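Section 4: Setting up the Truda hydrophone for a whale listening session

I'm assuming you've unpacked everything from section 3 and the recorder is charged. If it isn't, plug it in and go and have lunch, as it does take a while. I wrote these steps after a long season of dropping this thing off the side of the Ullitz, our slightly tired survey boat, and I've made most of the mistakes already so you don't have to!

What you need to hand

The Truda hydrophone on its 27 metre cable
The recorder and its headphones
The lead weight and two shackles
A bucket of fresh water
The Fevberg log sheets and a pencil (pens give up in the damp)

4.1 Before you leave the harbour

1. Run the whole cable through your fingers and feel for nicks. I do this sitting on the quay with a cup of tea. A tiny cut in the outer sleeve will let salt water creep along inside, and you won't know until everything starts to crackle.

2. Put a thin smear of silicone grease on the rubber ring at the connector. Thin! Alcides Quintana, who skippers for us, once found half a tube in there and it was me.

3. Plug the hydrophone into the recorder and switch on. Tap the rubber end gently with a fingertip. You should hear a soft thud in the headphones.

4. Set the clock on the recorder to match the boat's GPS. Please don't skip this one. We match calls to sightings afterwards, and a recorder that's off by a few minutes makes a right mess of it.

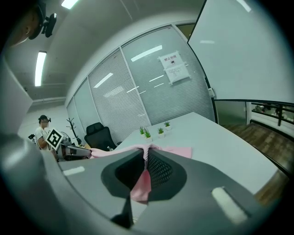 5. Coil the cable in loose figures of eight and lay it in the bucket from the recorder end first, so the hydrophone sits on top and comes out first. If you wind it round your elbow like a washing line it'll twist, and then it'll knot itself halfway down and you'll be picking at it with cold hands.

Note: the Vasconcelos recorder we used before had its input socket on the left. On the new one it's underneath, behind the rubber flap. I still look for it on the left.

4.2 In the water

6. Ask the skipper to stop and switch off the engine. Turn off the echo sounder as well, because it puts a loud tick right through the recording.

7. Wait for the boat to settle and for the whales, if you can see any, to carry on with whatever they were doing. Never lower the cable while an animal is coming towards you.

8. Shackle the weight to the loop, then lower away hand over hand. Stop at the first tape mark, which is 10 metres. That's deep enough on a calm day. Go on down to the second mark if there's a chop and you're getting a lot of slap from the hull.

9. Tie off to a cleat with the rope, never with the cable itself. The cable carries sound and that's all it should carry.

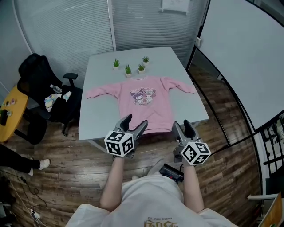
Pink sweatshirt laid out on the table, sleeves to the sides.

10. Turn the gain up slowly until the level sits around the middle of the meter, then leave it alone. I know it's tempting to fiddle when a faint call comes in, but Chrysoula Kokkinos does our analysis and she can hear every twiddle.

11. Record for six minutes at each stop. Say the stop number out loud at the start, write it on the log sheet, and then hush.

Caution: keep the line clear of your feet and out of the propeller. Check the whole cable is back aboard before anyone touches the engine key. If a whale surfaces close by, leave the engine off and bring the line in steadily – no yanking.

4.3 Coming home

12. Rinse the hydrophone and cable in fresh water while they're still wet from the sea. Dried salt is a pain to shift.

13. Let it all dry in the shade, then copy your files over before you do anything else. I name mine by stop number, with 27 being the most we ever managed in one trip (flat calm, lots of sandwiches).

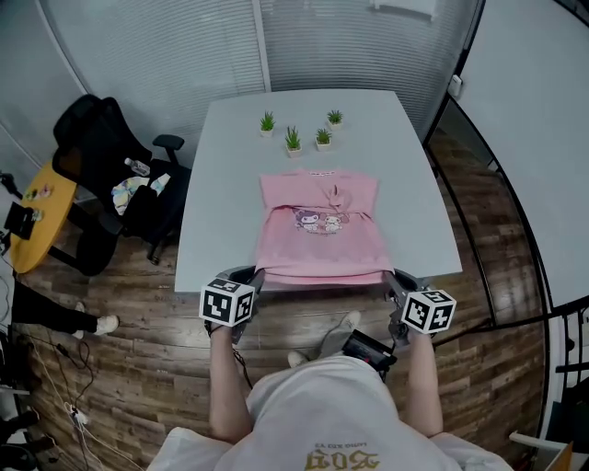
What if I hear a steady hum all the way through?

It's nearly always the charger. Unplug it and run on the battery, and if the hum is still there, dry the connector and plug it in again.

4.4 If you get nothing at all

Check the mute switch. Then check the rubber flap hasn't folded itself under the plug, which happened to me all through December and sounds just like a dead hydrophone. If you've done both and it's still silent, swap to the spare cable and put a note on the log sheet, so that whoever goes out next doesn't pick up the bad one. Spare rubber rings are in the lid of the case, and section 5 covers how to fit them.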